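How to Set Up Two Kitchen Trash Bins (and Keep Them From Stinking)

Home > Around the House > Kitchen > Trash and Scraps

I rented for years in places with one trash can under the sink, and everything went in it. Coffee grounds, chicken skin, junk mail, the lot. Then I moved to Gollurgate, where the food scraps get picked up separately, and I had to learn to run two bins in a kitchen with barely enough floor for one. My first month was a mess. I put fish in the wrong one and left it over a long weekend, and I'm still a little embarrassed about that.

Anyway, I've got it down now, and I get asked about it enough (my old post on drains has 767 comments and a good chunk of them are about garbage, go figure) that I'm writing the whole thing out.
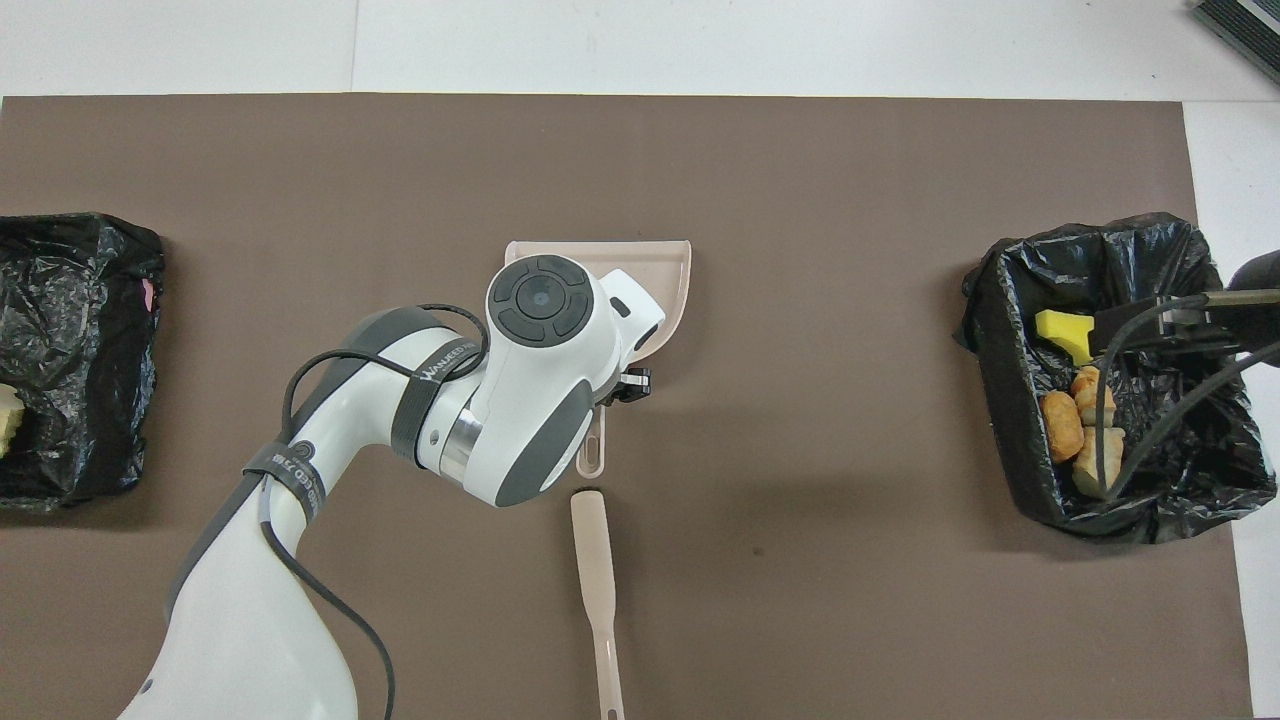
Page last updated: 04/06/2018

What you'll need

Two bins, and they do not have to match
Bags for both, black for the everyday one if you don't want to look at your trash
Baking soda
Newspaper or paper bags from the store
Dish soap and a long brush
Masking tape and a marker

Step 1: Find out what your hauler takes

Do this before you buy anything! Mine is Trivota, and they take meat, bones, bread, coffee filters and paper towels in the scraps cart. They do not take the bags that say "compostable" on them, which I found out from a sticker on my cart. The next town over uses the same company and has a different list, so don't go by what your sister's town does. Call, or look for the flyer that came when you moved in. Tape the flyer inside a cabinet door.

If you don't have a scraps pickup at all, you can still use two bins. Make one of them the wet bin and one the dry bin. The wet bin is small and goes out every couple of days, and the dry one can sit until it's full. That alone got rid of most of the smell in my mother's kitchen and she doesn't compost a thing.

Step 2: Pick the sizes

People buy the food bin way too big. A big food bin takes a week to fill, and by day four you know all about it. I started with a tall step can for scraps and gave up on it fast. Now I use a Budum countertop pail, the short one with the handle, and it's emptied before it gets a chance to turn.

The everyday bin can be whatever fits your space. Measure the opening under your sink with the door hardware in mind, the hinges stick out farther than you think. I lost an afternoon to that. If you're going to put a bin in a pull-out drawer, measure the bin with a bag folded over the rim, which adds a little on each side, and check that the drawer still closes.

Step 3: Place them where your hands are

Stand where you do your chopping and pretend to peel a carrot. Where does your hand want to go with the peel? Put the scraps bin there. I'm right-handed and I kept mine on the left for ages and dripped onion juice across the counter every single night -- took me way too long to just swap them.

The two bins should be far enough apart that you can't hit the wrong one by accident. If they're side by side, label the lids with masking tape. I know it looks like a dorm. Guests will thank you, and so will kids, who can't be expected to remember which is which when they're running through with half a granola bar.

Step 4: Put the bag in properly

Okay, so this sounds silly but I did it wrong for most of my life. Shake the bag open all the way first, outside the bin. Push it down to the bottom with your fist and go around the corners. Then fold the extra over the rim and tuck it under the lip if there is one. If the bag balloons up, there's air trapped underneath. Lift one side, let the air out, smooth it down again.

If your bag is too big for the bin, gather the slack at one spot and tie it in a little knot on the outside. It holds much better than a rubber band. I've been using Tagle bags, the medium ones, out of a giant box I split with my neighbor. There are 211 left in my half as of this update, so don't ask me what the small boxes cost these days, I have no idea.

For the food bin, I skip plastic and fold three sheets of newspaper into the bottom. Store paper bags cut down to size work great too. Sprinkle a spoonful of baking soda under the paper and another on top.

Step 5: Clear the table dry first, then wet

Most of what makes a bin sticky and gross comes from how you clear up after eating, so I'm putting it in here. Go in this order:

1. Pick up the big stuff by hand. Whole rolls and anything still good goes back in the bread box or the freezer.

2. Brush up the crumbs while they're dry. Work from the far edge toward you, into a dustpan. A small one is all you need for a table.

3. Tap the dustpan out low inside the bin, below the rim. If you dump it from up high, half the crumbs land on the floor and you get to start over.

4. Now bring in the sponge. Damp, wrung out hard. Wipe in long strokes, flip it, wipe again.

5. Rinse the sponge and stand it up on its edge to dry. 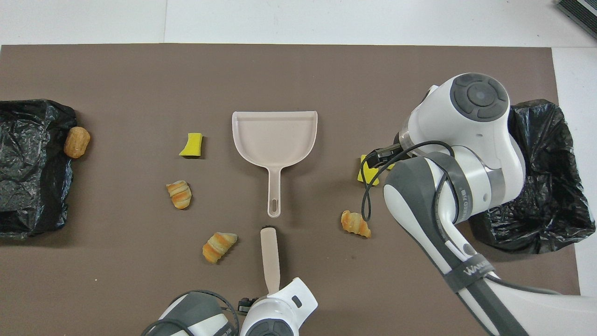
Two black bags, a pink dustpan and brush, sponge pieces, and some bread to deal with.

If you wipe before you sweep you get crumb paste. It sticks to the table, it clogs the sponge, and then the sponge sours and you're smelling that and blaming the trash. I cut my sponges into pieces, by the way. A piece gets into corners better and I don't feel bad tossing it after a week of greasy pans.

A word about stale bread

Bread was my biggest throwaway when I started paying attention. I kept a notebook by the bin for all of May, one line for every thing I tossed, and bread beat everything else by a mile. So now:

Day-old croissants get split and toasted in a dry skillet, low heat, cut side down. You can also tear them up for bread pudding, and they're better in it than regular bread if you ask me (very buttery, go easy on any extra butter).

Rolls get sliced and frozen the night I buy them. They thaw in the toaster.

Ends and crusts go into a bag in the freezer door, and when the bag is full I run it through the blender for crumbs.

Anything with mold goes straight out. Don't cut around it on soft bread.

Step 6: Take it out before you have to

Food bin: every second day, every day in summer. Everyday bin: when it's three quarters full. Please don't stomp it down to fit one more day's worth. I've had a bag split on the stairs and there was yogurt involved.

Tie the bag while it's still in the bin, then tip the bin a little as you pull, so air gets in along the side. If it sticks like it's glued in there, that's suction. Drill a couple of small holes near the top of a plastic bin and you'll never fight it again.

Step 7: Wash the bins

Once a month for the big one, once a week for the scraps pail. Squirt of dish soap, hot water, swish, and go around the bottom seam with the long brush. Let it stand ten minutes with some baking soda if it's bad. Dump, rinse, and dry it upside down outside if you can. Do not put a bag in a damp bin! I can't say this loud enough -- the water sits under the plastic and you get a swamp by Friday night's dinner dishes.

Some problems I've run into

Fruit flies. Freeze your peels in a bowl until pickup morning. Also check the drain, it's often the drain.

The dog. Get a lid that locks, or put the bin behind a door. Mine can open a step can with her foot and she's not even a smart dog.

Liquid in the bottom. Something wet is going in unwrapped. Usually it's tea bags. Squeeze them, or let them sit in the sink strainer for a bit.

The family won't use the second bin. Move it closer. We tried reminders, we tried a chart, and then I moved the pail to the other side of the stove and it took care of itself.

If your town does something odd with its scraps list, leave me a comment with the town name. I'm slowly putting together a page of those and so far I've only got two of them confirmed.

Filed under: kitchen, trash, leftovers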